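4.2 Clutter and the tidy-up task

Most kitchen-bench benchmarks start from a bare surface. Ours doesn't. Households leave things out - flowers, a jar, a sponge - and a machine that only works once someone has cleared the bench has saved nobody any labour. We ran the block tidy-up on the Stosa cell with decor left in place, 451 episodes all up, teleoperated by Yatsenko and Nwosu. Blocks had to be gathered and lined up by colour. Nothing else on the bench to be disturbed.

Policy training followed Section 3. Same learning rate, 2000 warm-up steps, no extra augmentation. Patterned backgrounds were kept on purpose, plain walls flatter the vision encoder.

Results mixed. Picking single blocks is close to solved when the block lies clear of its neighbours. Touching blocks are not; the policy tends to close on both, or nudges one and then re-plans from a stale view. Handovers between arms were worse again. Operators found the same layouts slow, so the demonstrations themselves are partly to blame. We would not yet call this a houshold skill. A ten-year-old does it without looking.

Figure 3 gives a layout of the harder kind, two blocks set in an L near the centre and the right gripper down close to the blocks.

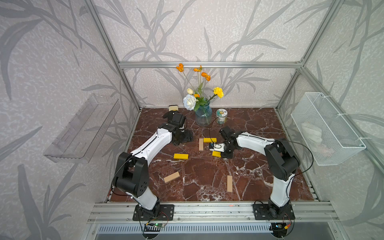

Figure 3. Two-arm cell with three yellow and three unpainted blocks, vase and jar at the back.

4.3 Failure recovery

Recovery was scored seperately. An episode counted as recovered if the policy regrasped within 70 control steps of a drop, no operator input. Drops near the rail were rarely recovered - reach limits, mostly. See Appendix B for per-layout scores.

Related items
Tkachenko and Prokopenko, Folding towels with the Horobets gripper
Antoniuk, Shelf restocking in small shops: the Berham trial
Nwosu, Bench clutter and grasp choice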